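Kivach Household Textiles Collection: Data Card

Summary

The Kivach collection documents small household textiles as they are found in lived-in rooms: dropped on seats, left over armrests, gathered in heaps before folding. It was assembled at the Vadunness site and is maintained by the Gutside Home Studies Unit. The current release contains 3367 entries, of which 3000 form the main set and 260 are held back for checking. The remainder are duplicates kept for reference and should be excluded from any count of distinct arrangements.

Scope

Entries cover towels, washcloths, infant and adult garments, pillowcases and cleaning cloths. Items larger than a bath towel are not included. Each entry concerns one textile on one supporting surface. Supporting surfaces are recorded by general type (upholstered seat, bed, table, floor) and by covering, where the covering can be determined.

Soft furniture receives particular attention in this release. Earlier work at Vadunness dealt mainly with tables and countertops, and users asked for material on ottomans, benches and sofa seats, where a light cloth may rest against a woven cover of similar texture.

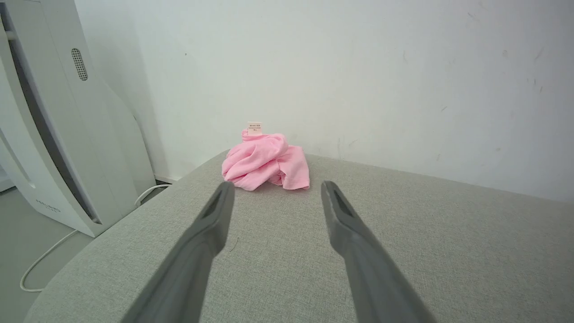
Condition of items is described with a fixed vocabulary: flat, folded, rolled, bunched, draped. Where an item meets more than one term, the term covering the larger part of the item is used. "Bunched" applies to any heap in which fewer than 2 corners can be located. The type of item is entered as "cloth, unspecified" if a towel cannot be told from a garment.

Care labels

The field care_label takes the values visible, partly visible and not visible. Label text is transcribed only when every line is legible. Annotators are instructed not to complete partial lines from knowledge of common laundry wording. Labels were not removed from any item before use.

Color

Colors are entered in everyday terms, with "light" or "dark" added where needed. Pale pinks and grays vary noticeably with room lighting, and the color field should not be used for matching items across rooms.

Known limitations

Wool and heavily patterned textiles are underrepresented. Entries from the Spahić apartment were completed in May under an earlier version of the vocabulary, and "draped" was not then available; such items appear there as "flat."

Maintenance

Sheila Treloar is responsible for the annotation guide and Ilir Hodžić for releases. Corrections should cite the entry number and the field concerned. Corrected entries retain their original numbers.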